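Skallstead Handheld Gripper Recordings: README and Data Card

Maintained by Sunita Shukla for the Metside group. Last revised in August.

Hello, and thank you for reading this before opening the archive. We've tried to write down how we work as well as what we collected, partly for you and partly for our own newer colleagues, who have been very patient about learning it all by word of mouth.

What's in the release

There are 1867 episodes, each up to 48 seconds long, all recorded with handheld grippers in shared office space. Episodes are grouped by task, and every group has its own short notes file. Please do read the notes — a good many questions we get by email are answered there.

House rules for recording

Check the marker cube before each session. A face that is scuffed, peeling or smudged gets reprinted, and the old one goes in the bin straight away so it can't wander back onto a gripper.

Wipe the finger pads with a damp cloth and let them dry fully. Worn pads are replaced as a pair.

Ask everyone in the room before you start, including colleagues at the far desks who may have their headphones on. Anyone can say no, at any time, and the session moves or waits.

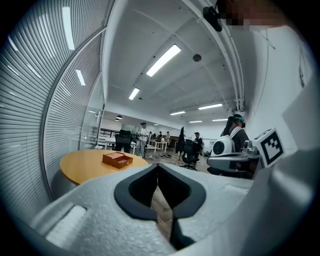
Keep walkways clear, and leave a good arm's length between two operators working at once. Bags and shoes belong under a desk or by the wall.

Take a break of at least 10 minutes after every 6 recordings. We know it's tempting to push on when a task is going nicely, but tired wrists make for jerky motion, and we'd much rather have fewer episodes and happy operators.

Failed attempts

We keep them, labelled as failures in the notes file. Please don't quietly delete them from copies you pass along.

Privacy

Recordings are reviewed by a second person before release. If you spot something we should have masked, write to Sunita with the episode number and we'll pull it while we have a look.

Checking tools

Radwan checks the file structure and Imisico plays episodes back beside their notes. Run Radwan first.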